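Chapter 4
Wood, Walls and Wires: Looking at a Work Surface

Every workshop starts with a flat place to put things down. A bench can cost 200 or 2,000 and still let you down if it stands in the wrong spot, so this chapter begins with where a table goes – and what runs behind it.
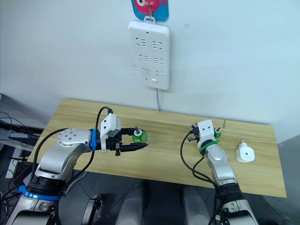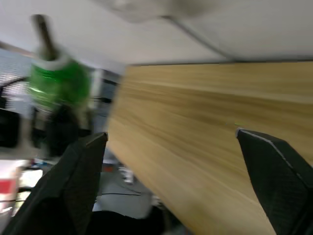
Pale wood grain, a white background and a thin grey cable.

Grain is a wonderful thing to learn to read! Run a fingertip along a board, then across it, and you will feel two different surfaces. In the Flindgate exercises you will sketch the grain of three boards, then measure a table top 700 mm deep and plan a safe path for its cable. Bring a soft pencil.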